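3. 収集規則の設計

3.1 規則の対象範囲

本章では、手持ちグリッパによる両手作業の実演収集に適用した規則について述べる。規則の対象は、操作者が機材を手に取ってから記録を閉じるまでの行為と、その前後に行う物品の配置および点検である。学習時の前処理、および実機での評価手順は対象に含めず、それぞれ4章と5章で扱う。

規則はもともと、Tollineの収集班が口頭で申し送っていた注意事項をまとめたものである。これにWorvilleでの試行収集で生じた不備の記録を加え、24項目の文書とした。各項目は「必須」「推奨」「記録のみ」のいずれかに区分した。必須項目に反した記録は学習用の集合から除外する。推奨項目に反した記録は除外せず、注記を付けて残す。記録のみの項目は良否の判断に用いず、条件として書き留めるにとどめる。

産業用ロボットの安全に関する既存の規格は、動力で動く機械と人との接触を主な対象としている。手持ちグリッパは操作者が自ら持って動かす器具であり、これらの規格をそのまま適用できる部分は少ない。一方、収集した動作は後に実機で再生または模倣されるため、実演の段階で不適切な動作が混入すると、その影響は実機側に現れる。たとえば、人であれば避けられる程度の無理な接近や、物品を容器の縁に押し当てて姿勢を直す動作は、手元では問題なく終わっても、実機では過大な接触力につながることがある。本規則は操作者の安全とともに、この点を考慮して定めた。

規則の文言は、操作者が作業の合間に読むことを想定して短くした。一つの項目に複数の条件を書くと、片方だけを満たした記録の扱いが点検者によって分かれる。初版にはこのような項目がいくつかあり、改訂時に分割した。また、「丁寧に」「適切な速さで」といった表現は、判定の根拠にならないため必須項目からは削除し、訓練用の手引きに移した。

3.2 作業環境に関する規則

収集は20か所の居住空間で行った。専用の実験室を用いなかったのは、家具、照明、壁面などの変化を記録に含めるためである。このため、部屋そのものの状態を統一する項目は設けていない。統一したのは、作業の対象となる物品と、それを収める容器の扱いに限られる。

作業台については、がたつきがないこと、操作者が両腕を伸ばさずに容器の奥まで届くことを必須とした。敷物を使用する場合は、物品を引いたときに敷物ごと動かないことを開始前に確かめる。敷物の色や材質は指定していないが、同じ課題を続けて記録する間は交換しない。台上に対象外の物品がある場合、それを片付けることは求めず、記録の途中で動かさないことだけを求めた。対象外の物品に意図せず触れた場合は、その時点で動作を止めずに最後まで行い、終了後に注記する。途中で止めた記録は、動作の終端の判定を誤らせるためである。

照明は記録のみの項目とした。自然光の入る部屋では時間帯によって明るさが変わり、白い面が明るく写って細部が失われることもある。収集班の内部では、こうした記録を除外すべきかどうかについて意見が分かれた。Savchukでの予備調査では、対象物の輪郭が追える限り、明るさの偏りだけを理由に除外する必要はないと判断した。この判断に従い、除外の条件は「把持の成否が映像から判定できないこと」とした。

居住者の私物や郵便物など、個人に関する情報が読み取れるものは、開始前に視野の外へ移すか覆うことを必須とした。この項目は作業の質とは関係しないが、後から映像を加工する手間が大きく、見落としも起こりやすい。点検は機材を持った状態で作業台の左右の端まで視野を振って行う。静止した位置からの目視だけでは、把持動作中に視野に入る範囲を確認できない。

3.3 把持と受け渡しに関する規則

対象課題は、筆記具と小型の容器類を浅い容器に出し入れし、並べる作業である。左右の手にそれぞれ手持ちグリッパを1台ずつ、計2台を持ち、素手または手袋の指で物品に直接触れることを禁じた。手袋の着用は任意とし、着用した場合は一連の記録が終わるまで外さない。映像内に手が写る場合、途中で手袋の有無が変わると、別の操作者の記録と取り違えるおそれがある。

筆記具のような細長い物品については、把持位置と姿勢の両方に規則を設けた。把持位置は、両側のパッドの面が軸に当たる位置とし、パッドの先端の角だけで挟むことを避ける。角で挟んだ場合、持ち上げた直後に軸が回転し、置く動作の前に姿勢を直すための余分な操作が入る。姿勢については、水平に保つことを求めていない。立てて持つ動作は、隣の物品との隙間が狭い場所で有効であり、これを禁じると無理な角度からの接近が増えた。
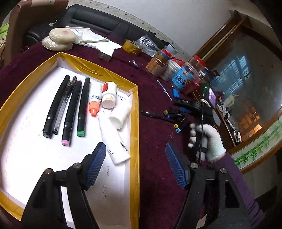
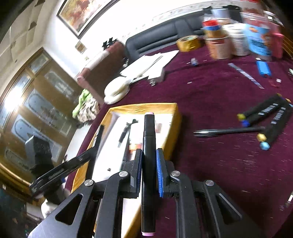

図3　手持ちグリッパを用いた筆記具の整理作業。1枚目は浅い容器の上に開いた状態のグリッパがあり、もう一方の器具を手袋をした手が握っている。2枚目は2台のグリッパがそれぞれマーカーを把持している。

図3に見られるように、容器の縁の付近では2台のグリッパが近い位置で動作する。このとき問題になるのは、外側に張り出したリンク部が相手のグリッパや容器の縁に当たることである。操作者は先端のパッドに注意を向けるため、リンク部の接触に気づかないことが多い。そこで、両方のグリッパが同時に容器の上にある間は、一方を先に目標位置へ動かし、他方はその動作が終わるまで高さを変えないこととした。両手を同時に動かす記録を一律に禁じたわけではなく、容器の外側ではこの制限を適用しない。

把持の開始時には、パッドを十分に開いてから対象物に近づける。開きながら近づく動作は、人の操作としては自然であるが、グリッパの開度と手先位置の対応が操作者ごとに大きく異なり、模倣学習の際に接近の途中で閉じ始める挙動の原因となった。初版ではこの項目を推奨としていたが、第2版で必須に改めた。開く大きさは対象物の太さに対して余裕があればよく、常に最大まで開く必要はない。隣に別の物品がある場合に最大まで開くと、それを押しのけることになるためである。

物品を置くときは、対象物が容器の底または他の物品に支えられてからパッドを開く。空中で放す動作は、落下後の位置が定まらないため除外の対象とする。ただし、支えられた後に物品がわずかに転がることは許容した。丸い軸をもつ筆記具では、完全に静止させることを条件にすると、置き直しを繰り返す記録が増える。置き直しは1回の記録につき一度までとし、それを超えた場合は未完了として扱う。

左右間の受け渡しを行う場合は、受け取る側のパッドが閉じてから渡す側が開く。両方が同時に閉じている時間の下限は設けていない。下限を数値で指定した試行では、操作者が時間を気にして手先の動きを止めるようになり、受け渡しの前後に不自然な停止が生じた。現在は、映像から双方の把持が確認できることだけを条件としている。

容器の縁に対する接触も規則に含めた。縁に物品を当てて向きを変える動作は、推奨されない動作として注記の対象とする。縁に保護用のテープなどを貼った容器では、接触によって縁が変形したり剥がれたりすることがあり、収集を重ねるうちに容器の見え方が変わる。縁の補修を行った場合は、補修の前後で記録の組を分ける。

3.4 機材の点検に関する規則

点検は、記録を始める前、操作者が交代したとき、およびグリッパを落としたときに行う。点検項目は、パッドの汚れと剥がれ、リンクの固定ねじの緩み、開閉の引っかかり、ケーブルの取り回し、表示灯と画面の状態である。ねじの緩みは開閉の感触に現れにくく、左右のパッドの向きの差として映像に現れることが多い。このため、パッドを閉じて両面が合うかどうかを目視で確かめる手順を加えた。

パッドの清掃には乾いた布を用いる。糊やインクが付着したパッドを使い続けると、対象物がパッドから離れず、開いた後も持ち上がることがある。このような記録は、把持力の不足による失敗とは逆の不備であるが、結果の欄だけを見ると同じ「配置の失敗」に分類されていた。第2版からは、パッドへの付着による不備を別の区分とした。

ケーブルについては、可動部に挟まれないこと、操作者の手首の動きを妨げないことを必須とした。ケーブルを束ねる位置は機材の個体によって異なるため、固定の方法は指定していない。操作中にケーブルが視野に入ること自体は許容する。

左右の機材を入れ替えて使うことは、一つの収集単位の中では認めない。機材の形状は左右でほぼ同じであるが、較正の値は個体ごとに保存されている。Worvilleでの試行では、休憩の後に左右を取り違えたまま収集を続けた例があり、手先の軌跡を見るまで判明しなかった。以後は、収集の再開時に左右それぞれを単独で開閉し、信号の対応を確認することにした。

3.5 記録の判定と注記

記録の判定は、収集を行った操作者とは別の点検者が行う。操作者自身による判定を併記する欄は設けたが、除外の決定には用いない。操作者は自分の意図を知っているため、対象物に触れただけの動作を把持の試みと解釈したり、偶然に目標位置へ入った物品を成功と数えたりする傾向があった。点検者には課題の指示文と映像だけを渡し、操作者の注記は判定後に開示する。

判定結果は「採用」「条件付き採用」「除外」とした。条件付き採用は推奨項目への違反がある記録であり、違反した項目の番号を必ず添える。番号のない条件付き採用は差し戻す。初期の記録には「動きが不自然」とだけ書かれた注記が残っており、後から該当する項目を特定することができなかった。

規則の適用対象となった記録は約2000件である。このうち点検者間で判定が割れたものは、Fulgencio Montesが再点検を担当した。再点検では多数決を用いず、どの項目の解釈が異なったかを特定し、項目の文言を修正する必要があるかどうかを併せて判断した。判定が割れやすかったのは、置き直しの回数と、対象外の物品への接触であった。前者は、パッドを完全に開く前に握り直した場合の数え方に原因があり、対象物から両方のパッドが離れたときに一度と数えることに統一した。後者は映像だけでは接触の有無が分からない場合があるため、対象外の物品が動いたと確認できるときに限って注記することとした。

除外した記録も削除はせず、理由の番号を付けて保存している。失敗の検出を学習する目的ではこれらの記録が利用できる。ただし、個人に関する情報が写り込んだ記録だけは例外であり、該当部分を確認した後に原本を含めて削除する。

3.6 規則の変更管理

規則は収集の期間中にも改訂した。改訂は収集単位の切れ目でのみ行い、一つの単位の途中で新しい版を適用することは避けた。各記録には、収集時に有効であった版の番号を付けている。新版で必須に変わった項目について、旧版の記録を遡って除外するかどうかは項目ごとに決めた。接近時の開度の項目は遡って適用し、パッドの付着の区分は旧版の記録には適用していない。後者は映像から付着を判別できず、適用しても区分が埋まらないためである。

版の変更は11月の改訂以降、変更した文言と変更の理由を並べた一覧で操作者に通知している。それ以前は新しい文書の全文を配布していたが、変更箇所が読まれず、旧版の手順で収集が続いた例がLivineで確認された。一覧に切り替えた後は、操作者が変更項目だけを試す短い練習を行い、その記録を点検者が確認してから本収集を再開している。練習の記録は学習用の集合に含めない。

なお、本規則は把持対象が軽く、破損しても危険のない物品であることを前提としている。刃物、ガラス製品、液体を満たした開口容器については、操作者の安全と物品の固定方法を別に定める必要があり、本規則の項目をそのまま用いることはできない。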